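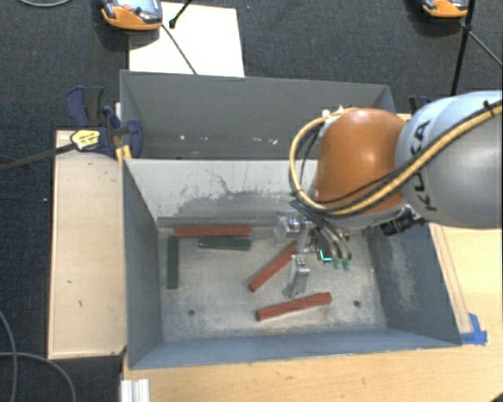 Front bin and the one behind it, from above.

**Saturday, June 27, 2020 — humidity logging, store room**

Second week of the damp trial. Clikum loggers on the top and bottom shelves, one reading every 4 minutes. Battery fine on both. The clock on the lower one had drifted, so I reset it before starting the new file.

Top shelf steady overnight. Bottom shelf climbs after the heating goes off and takes most of the morning to come back down. Same pattern as last week, slightly larger swing. The outside wall is the likely cause — the shelf brackets are fixed straight to it.

Silica gel: weighed out 1000 g of the Ciritz beads, dried in the oven until the weight stopped changing, then split into cloth bags of 100 g each. Bags on the bottom shelf only. Top shelf left as it was for comparison.

Paper samples from the Peñalver batch are in. Sheet 312 has a crease at one corner, not to be used for the stretch test. The rest are flat and stacked under the board.

To do:

- reweigh the bags, note the gain per bag
- swap the two loggers over to rule out an offset
- find the salt solution for the calibration check
- ask for a strip of foam for the door gap

If the swing is still there in August the shelves should come off that wall.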